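**Plernutent Heavy Mending Kit, $66**

I bought this kit in April to fix a canvas tent, a dog bed and the strap of a bag I should have thrown out years ago. The tent is mended. The dog bed is mended in the sense that the dog is back on it. The strap we'll get to.

You get seven curved and straight needles in a felt roll, a leather palm, a lump of beeswax, small scissors, and a spool with 141 yards of braided polyester thread. There is also a booklet, which opens with two pages on the history of sailmaking and then explains how to thread a needle in one drawing and no words.

**The thread.** Very good. It lies flat, it doesn't fuzz when you drag it through canvas for the fourth time, and a waxed length holds its half of a knot while you go looking for the other half. I've used the Sterus thread for years and always assumed the swearing was part of the process. It wasn't, or at least there was less of it this time. The color is called Harbor. It is gray.

**The needles.** The straight ones are fine. The big curved one is superb and went through the tent seam as if the tent had been expecting it. The smallest curved one bent on the dog bed, first evening. I wrote to the company and got a polite reply from a Mr. Hyvönen, who asked how thick the dog bed was. I measured the dog bed. I haven't heard back.

**The palm.** Made for a right hand belonging to someone larger than me. Woo-jin, who has hands like oven doors, put it on and said it was snug. I ended up wearing it over a gardening glove – not elegant, but I got both tent corners done without a puncture. Left-handers can order a mirrored one separately, at a price I found bold.

**The scissors.** Decorative. They will cut the thread if you give them time to think it over.

**Knots.** The booklet teaches one, a surgeon's knot with an extra throw, and I've come around to it. Braid grips itself far better than the slippery stuff, so the first half stays put while you tie the second. Pull too hard, though, and the edges pucker, on canvas as much as anything else. Snug is enough.

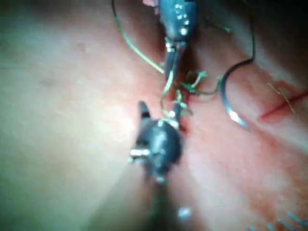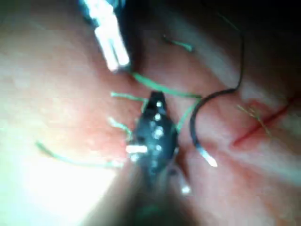

Braided thread and a small knot in the next one:

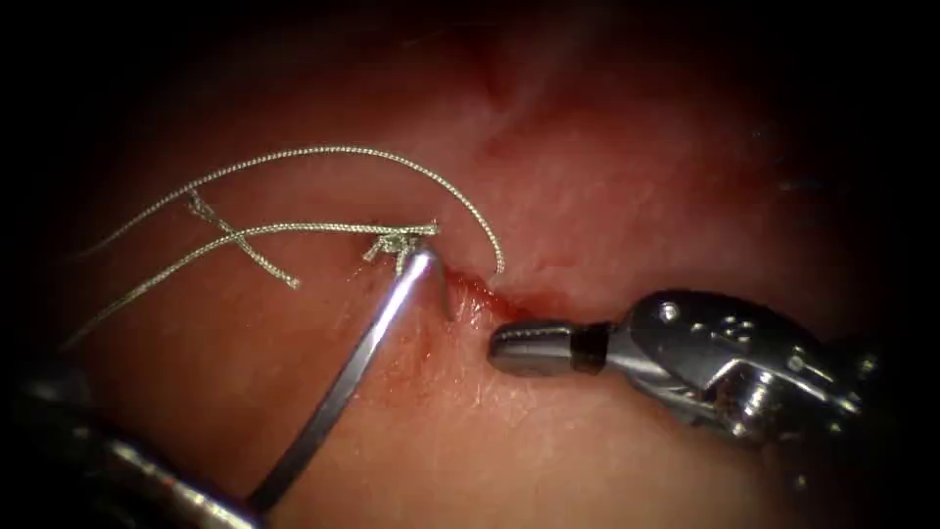
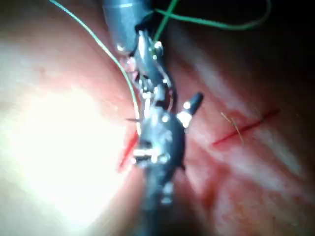
Now, the strap. It's thick webbing folded over a metal ring, four layers at the worst point, and the kit's box claims it can handle "bags, belts and tack." I broke no needles, I'll say that. I also made very little progress, and finished the job with an awl borrowed from Setsuko, who wanted to know why a heavy mending kit didn't come with an awl. The booklet sells you one on the back cover.

If you only have canvas to fix, buy the thread and the big curved needle on their own; both are listed as spares. If you want the felt roll, it's a nice felt roll, and mine now lives in the hall drawer with the Sterus spool I can't bring myself to finish.

Four stars for the thread, two for the rest. I'll update this if the dog bed gives way.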